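Wartung beginnt an der Handgelenkkamera
Ein Plädoyer für verbindliche Einrichtungsprotokolle an Sortierzellen

Wer eine Roboterzelle für Frischobst beschafft, verhandelt in der Regel über Taktzeit, Stellfläche und Gewährleistung. Über die Frage, wer die Zelle am Morgen einrichtet, wie lange dies dauern darf und was dabei schriftlich festzuhalten ist, wird deutlich seltener gesprochen. In den Vertragsunterlagen der Anlage, die unser Referat am Standort Mandmont betreut, nahm dieser Punkt ursprünglich einen einzigen Absatz ein. Ich halte das für ein Versäumnis und möchte im Folgenden darlegen, weshalb die Einrichtung einer solchen Zelle denselben Rang verdient wie ihre Instandsetzung.

Die Zelle in Mandmont, intern unter dem Namen Plorell geführt, besteht aus einem sechsachsigen Arm, einem Parallelgreifer mit weichen Backen und einer kleinen Kamera am Handgelenk. Ihre Aufgabe ist die Entnahme und Beurteilung einzelner Mangos. Mechanisch gilt sie als unauffällig. Die Störungen, die den Betrieb tatsächlich aufhalten, haben ihren Ursprung überwiegend in der Bildaufnahme und in der Lage der Behälter.
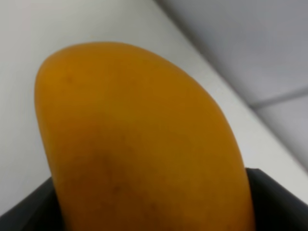

Ignacio Escobedo
Referent für Anlagenbetrieb, Standort Mandmont

Eine Mango, die in einem schwarzen Behälter auf weißer Fläche steckt, ist für ein Bildverarbeitungssystem zunächst ein dankbarer Gegenstand. Das Orange der Schale hebt sich vom Untergrund ab, und die dunklen Behälterwände begrenzen die Frucht nach unten hin deutlich. Schwieriger wird es bei der Schale selbst. Ein blasser bräunlicher Fleck mit weichem Rand verliert sich leicht, wenn die Aufnahme nicht ganz scharf ist, und kleine dunkle Punkte sind dann kaum noch zu erkennen. Für den Griff mag ein solches Bild genügen. Für die Beurteilung der Ware genügt es nach meiner Überzeugung nicht.

Genau an dieser Stelle trennen sich die Auffassungen. Die Lieferfirma Kouris vertritt den Standpunkt, die Scharfstellung des Objektivs sei werkseitig fixiert und im laufenden Betrieb nicht zu verändern. Das ist sachlich richtig und hilft dennoch wenig. Die Schärfe hängt vom Arbeitsabstand ab, und der Arbeitsabstand hängt von der Fruchtgröße, vom Behältertyp und von der eingelernten Beobachtungspose ab. Wird ein höherer Behälter eingesetzt, ohne dass die Pose angepasst wird, liegt die Schale näher am Objektiv als vorgesehen. Der Arm meldet keinen Fehler, das Programm läuft weiter, und die Beurteilung der Oberfläche verschlechtert sich unbemerkt.

Im Störungsbuch der Zelle stehen 664 Einträge. Makis Manolakis, dem die Instandhaltung der Anlage obliegt, hat sie im Juli sämtlich durchgesehen und nach Ursachen geordnet. Die größte Gruppe bilden Eingriffe, bei denen kein Bauteil getauscht und keine Schraube nachgezogen wurde. Man hatte die Kamera gereinigt, die Beobachtungspose neu eingelernt oder den Behälter an seinen Anschlag zurückgeschoben. In der Statistik erscheinen diese Vorgänge als Störungen. Der Sache nach handelt es sich um versäumte Einrichtung.

Daraus ist in Mandmont ein Protokoll entstanden, das neun Prüfpunkte umfasst und vor Schichtbeginn abzuarbeiten ist. Es beginnt mit der Sichtprüfung der Schutzscheibe vor dem Objektiv und der Verschraubung des Kamerahalters. Danach folgt die Lage des Behälters, die am Anschlag und zusätzlich im Kamerabild zu kontrollieren ist. Anschließend fährt der Arm mit verminderter Geschwindigkeit die Beobachtungspose an, und es wird eine Referenzaufnahme mit einem Prüfkörper erstellt, dessen Oberfläche eine feine Strichteilung trägt. Erst wenn die Striche im Bild getrennt erscheinen, darf mit Ware gearbeitet werden. Die übrigen Punkte betreffen die Greiferbacken, die Öffnungsweite, die Schließkraft, den Kabelzug am Handgelenk und die Beleuchtung.

Gegen dieses Verfahren werden zwei Einwände erhoben, die ich ernst nehme. Der erste betrifft die Zeit. Sajib Weerakoon, der die Schichtplanung verantwortet, weist zu Recht darauf hin, dass die Zelle während der Prüfung keine Ware bewegt und dass eine Linie, die um sechs Uhr anlaufen soll, um sechs Uhr anlaufen muss. Die Antwort kann nur lauten, dass die Prüfung in die geplante Betriebszeit gehört und dort auszuweisen ist. Solange sie als Zugabe vor der eigentlichen Arbeit gilt, wird sie an jedem knappen Morgen entfallen.

Der zweite Einwand ist grundsätzlicher Art. Yolanda Bedoya aus der Beschaffung hält dem Verfahren entgegen, eine Automatisierungslösung, die täglich von Hand nachgeführt werden müsse, erfülle ihren Zweck nur zum Teil; der Hersteller solle die Überwachung der Bildschärfe in die Steuerung aufnehmen. Dem stimme ich für künftige Ausschreibungen ohne Vorbehalt zu. Eine Steuerung, die den Kontrast an den Behälterkanten auswertet und bei Unterschreitung eines Grenzwertes anhält, ist technisch kein Wagnis. Die vorhandene Zelle verfügt jedoch nicht darüber, und sie wird noch mehrere Jahre in Betrieb bleiben.

Hinzu kommt die Frage der Zuständigkeit. Nach der bisherigen Regelung durfte das Bedienpersonal die Scheibe reinigen, die Pose aber nicht verändern. Die Instandhaltung durfte die Pose verändern, wurde jedoch nur bei Stillstand gerufen. Zwischen beiden Befugnissen lag der Zustand, in dem die Zelle läuft und schlecht sieht. Die neue Betriebsanweisung ermächtigt nun eine eingewiesene Person je Schicht, die Höhe der Beobachtungspose innerhalb festgelegter Grenzen zu korrigieren. Jede Änderung wird mit altem und neuem Wert im System Lokico eingetragen, zusammen mit der Referenzaufnahme. Tiago Gouveia hat die Einweisung übernommen und besteht darauf, dass niemand die Berechtigung erhält, der die Pose nicht mindestens einmal unter Aufsicht neu eingelernt hat. Ich teile diese Strenge.

Auch die Aufbewahrung der Referenzaufnahmen verdient eine Regelung. Gegenwärtig liegen 2.335 Aufnahmen vor, davon 1.148 ohne Angabe des verwendeten Behältertyps. Für einen Vergleich über längere Zeit sind diese unvollständigen Datensätze nahezu wertlos. Der Behältertyp ist deshalb seit der letzten Überarbeitung ein Pflichtfeld, ohne dessen Ausfüllung sich das Protokoll nicht abschließen lässt.

Ich empfehle, das Einrichtungsprotokoll bei allen künftigen Zellen dieser Bauart zum Bestandteil der Abnahme zu machen. Der Lieferant hat es vorzulegen, das Betriebspersonal hat es in Gegenwart des Lieferanten vollständig durchzuführen, und die dafür benötigte Zeit ist in die zugesicherte Leistung einzurechnen. Für die bestehende Zelle ist offen, ob der Kamerahalter gegen eine verstiftete Ausführung getauscht wird. Ein Angebot von Kouris ist angefordert.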